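Vurbridge College – Practical Robotics, Level 2
Handout 5: Opening things
Issued 05/05/2025

Please read this before the lab, or at least in the corridor on the way to it. 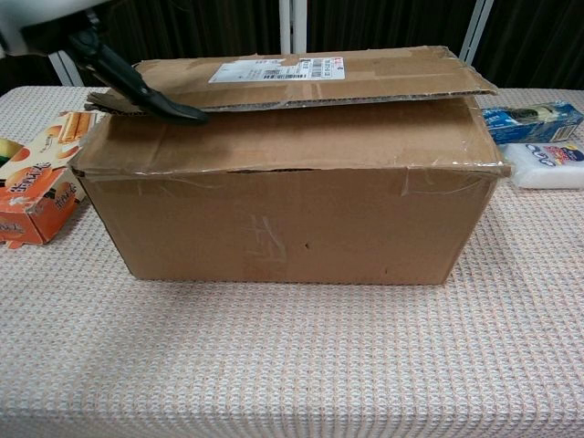

Last time we finished with picking and placing, and most of you left in a good mood. Picking and placing is kind to beginners. A block has a top and sides, it stays the shape it was when you planned for it, and if you miss it you may simply have another go. Cardboard offers none of these comforts. It bends where it likes, springs back when you let go, and remembers every previous group's mistakes in the form of creases.

The task for the next two labs is to open and close the flaps of a shipping carton by teleoperation, and to record enough decent attempts to train a policy in the second half of May. The Peltstead group did the same exercise before you and handed over 1,225 recorded attempts. You are welcome to use them. You are also welcome to watch a few first, which may change your mind.

1. What makes a flap difficult

A flap is a hinge, but a poor one. The fold line is wide and soft, and it wanders a little each time the flap moves. Your gripper therefore can't follow a neat arc worked out in advance. If you hold the edge tightly and drive along a perfect circle, you will pull the whole carton across the table, and the tablecloth with it.

Then there is the matter of getting underneath. The gap between a closed flap and the lid below it is narrow, and the fingertips are thicker than you remember. Most failed attempts fail here. Come in low and shallow from one end, get the tips just under the edge, and lift a small amount before you try to grip anything.

Packing tape causes its own trouble. It is shiny, so the depth camera may report a hole or a spike where there is only tape. Look at the depth picture before you blame the arm. (You will blame the arm anyway. It has been blamed for a great deal and is used to it.)

2. Setting up

Home the arm before the carton goes on the table. Doing it afterwards is faster and has cost us several cartons.

Put the carton long side towards the operator. Leave the groceries and other bits beside it where they are, near enough to be a nuisance. They are there on purpose: a policy trained on a bare table tends to fall apart the moment somebody puts down a packet of biscuits. Move them between sets, but not during an attempt.

Check the force limit on the Wedeck controller. It should read 8. If it reads anything else, the group before you has been experimenting, and you should put it back and say nothing unkind.

3. Recording

Work in pairs, one driving and one keeping the log. Swap after each set – the driver always believes the attempt went better than it did, and should have a turn at finding out.

An attempt begins with the arm at home and ends with the arm at home. Mark it good, partial or failed. Partial means the flap moved in the right direction and stopped short. It doesn't mean you were unlucky.

Keep the failures. Do not tidy them away, and do not nudge the carton straight with your hand while the recording is running. Your sleeve will be in the data for ever and somebody will have to remove it by hand. Under the rota, that somebody is you.

Files go in the Coşkun folder on the shared drive, one subfolder per pair. The folder already holds nearly 2,191 files, several of them called "final".

4. To hand in

A log sheet for each set, signed by both of you.

One page on a single failed attempt of your choice: what the driver meant to do, what the gripper did, and at what point the two parted company. Joint plots are welcome if they show something. Plots put in to fill the page will be read in that spirit.

A short answer to this: would a suction cup have done better than two fingers on a creased flap? Say why, and say what you would test to find out.

5. Reading

Course notes, the chapter on contact, up to the part about friction cones. The friction cones themselves can wait until after the lab.

Spare cartons are flat-packed under the bench by the door. Please use up the battered ones first.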